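Derkthorpe Contract Supply
Guest Room / Bedding / Duvets and Inserts

Calenel 510 Duvet Insert, White

Item group: 510
Status: stocked in white only
Page revised March 2025

The Calenel 510 is a synthetic-fill duvet insert for hotels, serviced apartments and staff housing. It is made to be washed on site in commercial machines and is sold without a cover. It replaces the Calenel 489, which was sold until August and is no longer made. Covers cut for the 489 fit the 510 in all widths.

The shell is a plain-weave cotton and polyester blend. Fill is siliconized hollow polyester, carded in layers and held by box stitching through both faces. The edge is bound and double stitched. Loops are sewn into all four corners and at the midpoint of each long side, for use with covers that have inner ties. Covers without ties can be used, but the insert will migrate toward the foot after repeated making up.

Overhang depends on mattress depth. For mattresses more than 13 inches deep, order one width up from the bed size. A queen bed then takes a king insert. With a padded bed frame, allow for the width of the side rail as well, or the duvet will sit on top of the rail and lift at the edge.

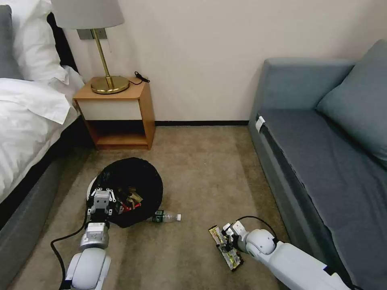

Sizes

Twin
Full
Queen
King

Cut sizes are given on the order sheet for each width. Finished size after the first wash is slightly smaller, mostly in length. Do not size covers from an unwashed insert.

Weights

The insert is made in 2 weights. Light is intended for rooms with central heating or year-round air conditioning. Medium is intended for rooms where guests control their own heat. The weight is shown on the sewn label by a single letter, L or M, next to the size. Mixed weights in one linen room should be shelved apart, as the two are hard to tell by hand once folded.

Washing

Wash warm with a low-foam detergent. Load the drum to two thirds. Do not use chlorine bleach on the shell; oxygen bleach is acceptable. Tumble dry on medium and stop the cycle once at the halfway point to shake out and turn the insert. Damp fill at the seams is the usual cause of odor in storage. Check the corners by hand before folding.

Do not iron or press. Do not dry clean.

Making up

The 510 has less loft than the 489 and will not stand up from the bed in the same way. Housekeeping teams used to the older insert tend to over-shake it, which moves nothing and strains the loops. Lay the covered insert flat, square it to the head, then let the sides fall. A tucked foot is possible on the Light weight. On Medium, a tuck pulls the top edge down and is not advised.
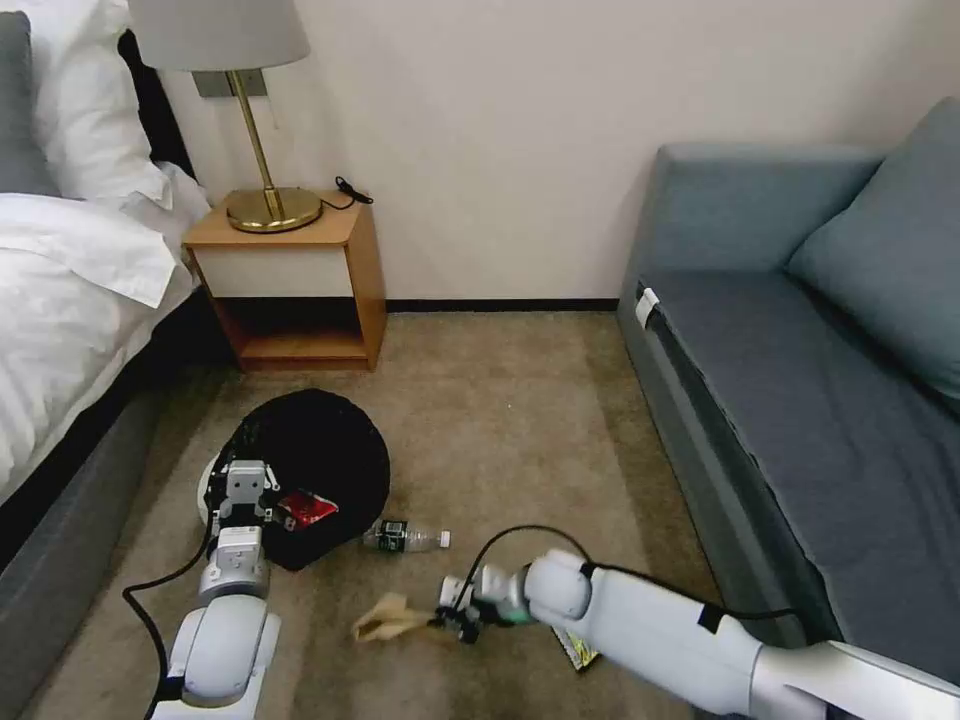 Cover choice has more effect on the finished bed than insert weight does. The Bisura percale cover is the one most often ordered with this item. It is crisp when new and relaxes after a few washes, at which point the sides hang in soft folds over the mattress edge, as on the white duvet in the photo. A sateen cover hangs closer and shows creases less, but it slides more on the insert and should only be used with inner ties. For dark upholstered bases like the gray one shown, check that white covers do not pick up lint from the fabric before placing a full order. Cases in the same percale are listed under Pillow Linen.

Ordering

Inserts ship compressed, by the carton, one size and one weight to a carton. Open cartons on arrival and let the inserts recover flat overnight before covering. Compressed stock should not be held in the carton for long periods.

Orders are filled from the Ofori warehouse. Returns are accepted on unopened cartons only. A single sample insert in either weight can be requested through the account desk and is credited against the first carton.

Related items

Bisura Percale Duvet Cover, White
Bisura Percale Pillowcase, White
Calenel Mattress Pad, Quilted
Calenel Pillow, Medium Support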